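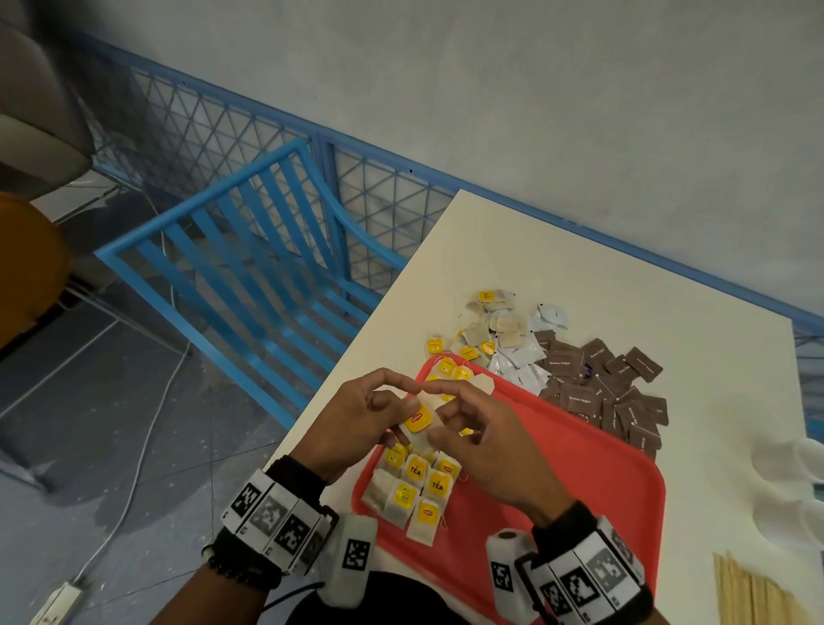 3 min read

Sorting out the drinks supplies for the winter welcome table at Bawa this week. Posting as I go in case anyone else has inherited a carrier bag full of tea.

The hall gave us everything left over from last December. It had all been tipped into one bag, so the tea, the sugar and the sachets were mixed together and the strings had tied themselves into one big knot.

First job was to get it all out on the table and pull it into heaps. Tea in one, brown sugar in another, white sachets between them. That took longer than the rest of the job put together.

A tray helps a lot. I use a red plastic one with a rim. Bring over a few tea bags at a time and work inside the tray, and they don't slide back into the heap.

For tangled strings, hold the bag in one hand and the paper tag in the other and ease them apart. Don't tug. The string comes away from the bag very easily and then you've got a tag and no tea.

Once it's free, wind the string round the bag and tuck the tag under. They stack flat after that and stay put in the box. 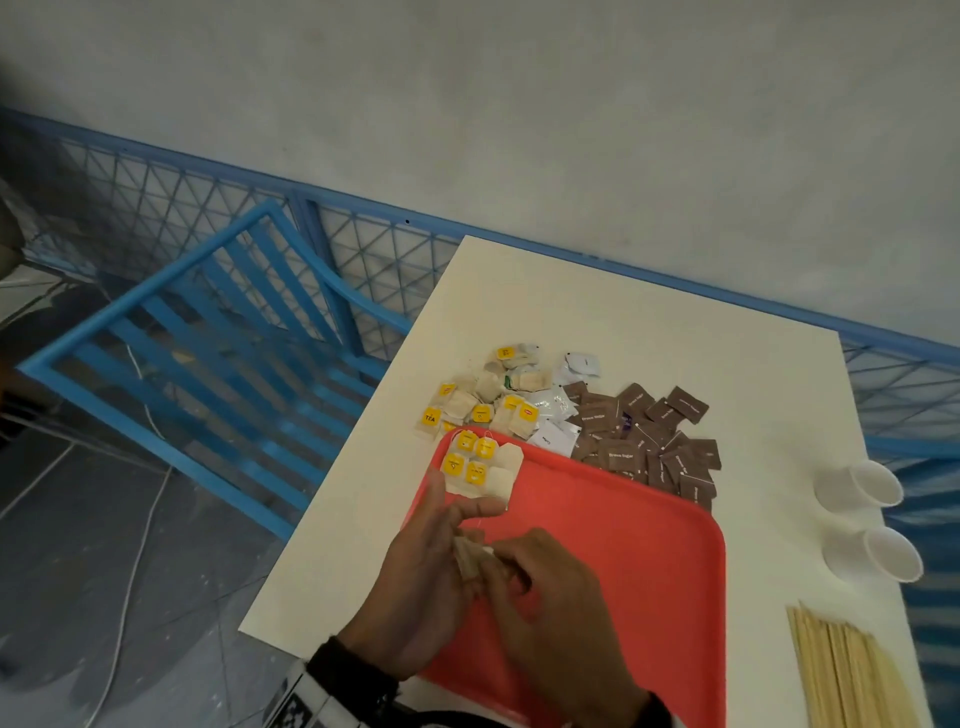

Last updated: Wednesday, August 7, 2024

Folding them is slower than winding but they lie flatter. Fold the pouch over once, string inside, tag left showing so people can see what they're getting. I've done it both ways and the box lid shuts better on the folded ones.

Any bag that has lost its tag goes in a jar for the teapot. Perfectly good tea, just no use in a mug unless you like fishing it out with a spoon.

Brown sugar is the easy part. It goes in the shallow tub from Vanow, packets standing on end. Squeeze each one as you pick it up. If it's gone solid, put it aside for baking.

Final count: 114 tea bags fit for the table, 43 sugars in the tub, 6 sugars gone hard. More tea than I expected and a lot less sugar. We normally get through two sugars for every tea on a cold afternoon.

Someone asked about the boxes. They're the Nornitz ones with the dividers, 4 sections each. I take one divider out so the tea has a double space. The lids don't lock, so put a rubber band round if it's going in a car.

Label on the short end, not the top. They live on a shelf and you can't read the top.

Still to do: stirrers, cups, and finding out whether the Ilisus urn came back from its service. If it hasn't we'll be on two kettles again.

Box is going back to the hall on my next trip. Please don't tip it into a bag.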